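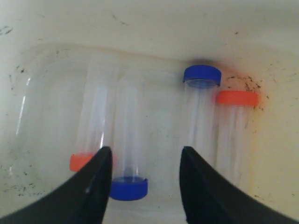

# Sample tubes and bench bins: frequently asked questions

Applies to the shared benches at the Lurnley teaching lab. Last revised 24 Aug 2025. Corrections go to Charmaine Radebe at the stores desk.

## Tubes

**Which tubes are covered by this page?**

The clear plastic screw-cap tubes issued from stores. Glass tubes and anything with a push-in stopper are handled under the Steyn procedure, kept in the binder next to the sink.

**Do the cap colors mean anything?**

Stores assigns no meaning to them. Blue and orange-red caps fit the same tube. A class may set its own color code for a session, but the code ends when the session ends and must be written on the bench sheet.

**Can I swap caps between tubes?**

Only on unused tubes. Once a tube has been filled, its cap stays with it until both have been through the wash.

**Where does the label go?**

Lengthwise on the body of the tube, clear of the cap. Write on the label before applying it. Pencil or the lab marker is fine — ballpoint smears.

**May tubes be laid flat in a bin?**

Empty tubes, yes. Filled tubes go upright in a rack, even for a short walk to the next bench.
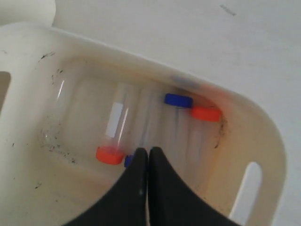
An empty tube with a label still on it counts as used. Peel the label or send the tube to the wash, and do not put it back in the issue drawer. The drawer holds up to 184 tubes and is refilled from the Astberg cartons in the storeroom, stock line 91.

**A cap will not close fully. What should I do?**

Back it off and start the thread again by hand. If it still sits crooked, discard the cap and draw another. Do not use pliers.

## Bins

**Which bins may be used for tubes?**

The cream-colored plastic bins with handle cutouts. They are open bins with no lid and are meant for carrying and sorting on the bench. The handle cutouts are openings in the wall, so the bins cannot be used for soaking.

**Is a yellowed bin still usable?**

Yes. Color alone is not a reason to retire a bin. Retire it if a wall is cracked or a handle cutout has a sharp edge.

**What about smudges and brown stains?**

A bin with loose grime must be washed before clean tubes go into it. Use warm water, Gindo detergent at the dilution on the bottle, and a soft brush. Pay attention to the corners and the edges of the floor, where dirt collects. Stains that remain after scrubbing and do not transfer to a white wipe are acceptable for used tubes only. 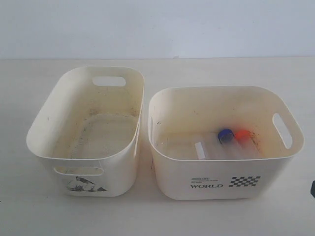
## Returns

**Where do used tubes go at the end of a session?**

Emptied, capped, and into the return bin at cart 2. Leave tubes with frosted or colored caps together; stores sorts them.

**Do I return the bin as well?**

Yes, on the lower shelf of the same cart. Bins can be signed out overnight from shelf 11, except in November, when all of them are called in for inspection.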